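Chapter 5

Watching a Robot at Work: What to Look For on a Visit

In this chapter
Getting ready for a demonstration
Picking from a bin
What the robot sees and what you see
Asking useful questions
Writing up your visit

Up to now we have met robots mostly on paper. We have drawn their joints, worked out how far they can reach and talked about grippers as if every object in the world were a neat block waiting to be picked up. It is high time we went to see one. This chapter is built around an open day held on 21st March at Terkari, a firm in the town of Brestia that takes apart and sorts used electrical goods, and I hope that by the end of it you will want to put the book down and go on a visit of your own.

I ought to say at once that a demonstration can be a slightly puzzling thing to stand in front of. You arrive full of breakfast and good will, you are given a badge and a cup of tea, and then you are led to a rail behind which an arm moves a short way, stops, thinks about it, and moves again. Some visitors are enchanted and some begin looking for the biscuits. The difference, I have found over the years, has very little to do with how clever the visitor is and a great deal to do with whether they have been given something to watch for. So let us give you something.

The job at Terkari was picking circuit boards out of a yellow plastic bin and placing them in a tray. That is the whole of it, and it sounds like nothing. A child of five could do it while telling you about a dream. Yet each step hides a question: where is the board, which way round is it lying, what part of it may be touched, and how hard? The arm in the demonstration, which the staff called Sendedik after the project that paid for it, had to find an answer to every one of these before its fingers closed on anything at all.

Look first at the bin, before you look at the boards. Glossy plastic throws light back in broad white patches, and inside those patches a camera may lose the very edges it is searching for. Then look at the boards themselves. Two round red boards of the same design, turned differently, are one object to you and me — we hardly notice the turning — but the robot must work out the angle of each before it can choose where to take hold. Tall parts such as capacitors, and screw terminals that stick out at the rim, make some approaches much safer than others.

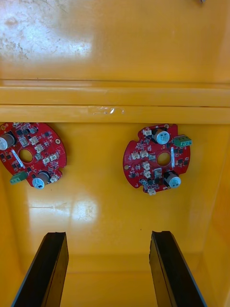
Jirayu Inthanon asked whether it wouldn't be simpler to lay every board the same way up and the same way round before the robot ever saw it, and then do without the camera altogether. It was the best question of the morning, and it led to a good quarter of an hour's argument along the rail.

The answer given was that you certainly can, and that many factories do. If parts arrive in a shaped tray, always in the same place, the arm can repeat one movement all day long. But somebody or something has to fill the tray, and where goods come in mixed and used, that may be the larger part of the labour. We shall come back to this trade between tidy parts and clever robots in section 5.2, where the Ratanaporn workshop chose the other road and was quite happy with it.

The second thing to watch is the gap between the fingers. A gripper with two flat fingers can only hold what fits between them, and it needs a little clear room on either side of the object to come down into. A board lying close against a wall or under a ledge is harder to reach than the same board in the open. When the arm pauses above the bin, try to guess which board it will go for and from which side. You will be wrong quite often, I promise, and being wrong is a splendid way of learning how the machine has been told to choose.

Before you read on

Take 15 coins and scatter them in a shallow dish. Using two rulers as fingers, one in each hand, lift them out one at a time without touching the dish with your hands. Note which coins you left until last, and where they were lying. Keep your notes, as you will need them for the first exercise in section 5.1.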